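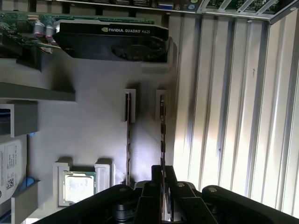
## 4. Loading the parts fixture

Cumura desktop cell, set-up guide, rev. 2018-02-01. Replaces the May sheet, bin that one.

Before you start: arms parked, E-stop in, wrist strap on. Software at version 2 or later. Older than that and the fixture screen won't open.

1. Wipe fixture down. Dry cloth only.
2. Memory strips stand in the narrow holders. Push till they sit, don't force.
3. Processor in its square pocket, metal side up. Check the corner mark against the teach sheet.
4. Hard drive upright in the back slot, label facing you. Blue carrier must be ON the drive already. The arm can't fit it for you.
5. Expansion card in the tall slot, bracket upwards.
6. Press **Check fixture** on the pendant. Each pocket goes green or it doesn't. Red pocket: lift part, reseat, press again.

> **Caution.** Fingers out before pressing Check. The wrist comes down lower than you'd think.

Not every job uses every pocket. Leave the spare ones blank and untick them on the job screen, otherwise the check fails and you'll be hunting for a fault that isnt there.

## 5. Placing the tower

Side panel off, tower on its side, open face up. Fixture goes on the bench to the left of it. Feet side of the case towards the front.

Gap between fixture and case: 20 mm. Use the spacer in the Cistholm bag. Take the spacer out again afterwards (we've had two calls on this).

Lift the socket lever and plate by hand. Tuck loose cables back away from the memory slots, clips are in the same bag. A cable across the slots is the commonest cause of a stopped job.
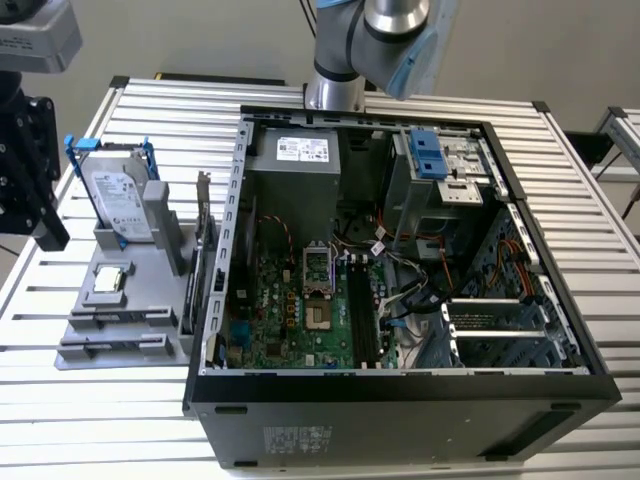

## 6. First run

Run slow. Speed dial at 5 per cent, hand near the E-stop, full job once through with nobody else leaning in.

1. Release E-stop, wait for the tone.
2. Choose **Drive only**. Not the full job, not yet.
3. Press Start and hold. Let go and it pauses.
4. Watch the rails line up with the bay. If they look off, let go, jog back, redo the offset (section 3).
5. When the prompt asks, confirm the seat by eye.

> **Note.** Wrist camera view is on the second tab. Picture may come up sideways or upside down depending on wrist angle. Normal. Rotate button bottom right.

Drive step uses the narrow fingers, and the grip force is set at the factory. Leave it alone. If the drive slips, clean the pads first, then ring Urotcombe support before you touch any force setting.

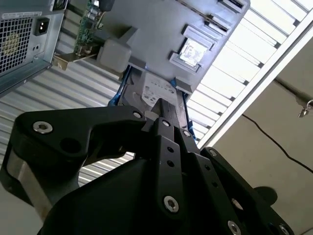
Same goes for the finger screws. Check them every 100 cycles with the key supplied, snug and no more. Worn pads come as a pair, order code is on the Adugna parts list at the back.

Once drive only runs clean, go up to 20 per cent and try the full job. Memory next, then processor, then card. Stop between each one and look. Full speed only after that, and only with the gaurd fitted.

If the arm stops half way with a part in its grip, do NOT pull the part. Press Pause, then **Open fingers**, and keep a hand under the part when they let go. Then Home, then Check fixture again from section 4 step 6.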